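Workshop tips: teaching an arm by hand or by remote

Clear the table first. Leave out only the piece and the dish it goes with.

Picking up a ball

1. Guide the arm by its forearm, and keep the fingers pointing down over the dish.
2. Slow down for the last 8 inches. By remote, drop the speed to 30 percent.
3. Close the fingers, wait a beat, then lift. 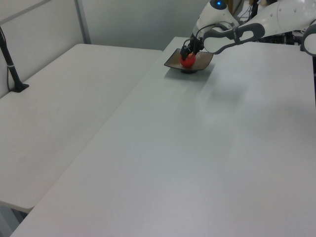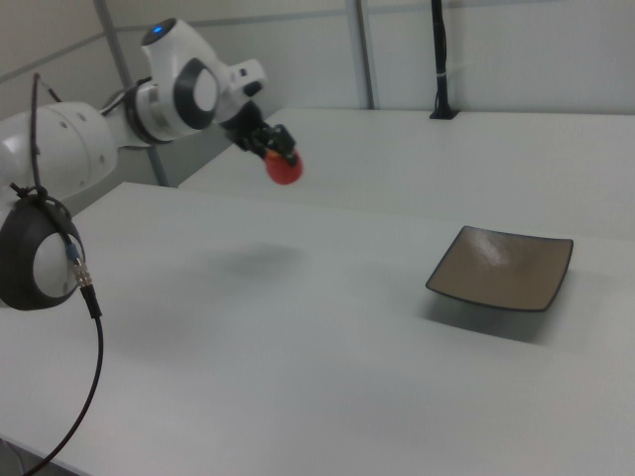

How many runs to record

Plan on about 40 for one ball and one dish - 50 if you move the dish between runs. Throw out any run where you bumped the table. Save the rest before you take a break.

Dougal Munro, Briltwood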